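Notes on a Public Square: The Paving at Enholm

Posted 09/09/2020

Readers of this journal will know that I have spent much of the past year writing about the hard surfaces of public places: curbs, steps, thresholds, and the ground between them. The present entry concerns the main square at Enholm, which I visited twice over the summer, first alone in July and again last week in the company of Clémence Chauvin, whose knowledge of stone far exceeds mine.

The square was relaid under a contract held by Kurkent, a firm that also carried out the smaller works at Mestcombe discussed here in the spring. The two projects are often mentioned together, although they have little in common. At Mestcombe the surface was required to carry delivery traffic, and the units are small and thick. At Enholm vehicles are excluded apart from street cleaning, and the designers were therefore free to use large slabs with thin joints. The color is a pale beige that moves toward pink when the sun is on it. Residents who wrote to the local paper when the work was finished considered it too bright. My own view is that the brightness is agreeable in the morning and tiring by early afternoon, and that visitors with sensitive eyes should plan accordingly.

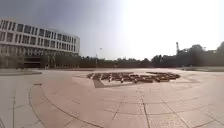 The curved border deserves more attention than it has received. It separates a wide circular band of tiles from the rest of the paving, and the difference in tone between one side and the other is slight enough that I crossed it several times in July without noticing. Ms. Chauvin noticed it at once. She holds that a curve of this size is the most demanding item in any paving contract, as every slab that meets it must be cut to suit, and an error made early in the setting out will be carried along its whole length. We followed it on foot at a slow pace and found the line to be consistent throughout.

The condition of the stone is, in general, satisfactory. There are small cracks and faint stains, as one would expect in a place open to the public in all seasons. I do not share the opinion that such marks should be removed by pressure washing. The practice opens the joints, and the money is better spent on repointing.

As to the dark blocks set out on the square, I must report a division of opinion. They are arranged in rows and clusters that together make a broad ring, with narrow gaps of paving left between many of them. Roel Hoekstra, who read an early draft of this entry, finds the arrangement crowded and would prefer fewer blocks with wider passages. I was inclined to agree with him after my first visit. On the second I came to value the way the group changes as one walks past it, the gaps opening and closing with each step. Ms. Chauvin declined to take a side and asked instead how the paving beneath was to be swept. It is a fair question, and I have written to Kurkent for an answer.

Practical information follows for those who wish to make the visit. The 14 bus stops on the north side of the square. The Jaidee café, a short walk from the stop, opens early and has tables outdoors, from which the curve of the border cannot be seen, though the coffee is good. Sturdy shoes are unnecessary. A hat is advised until the end of the month.

The next entry will return to Mestcombe, where two of the steps beside the market hall have been reset and the handrail has at last been painted.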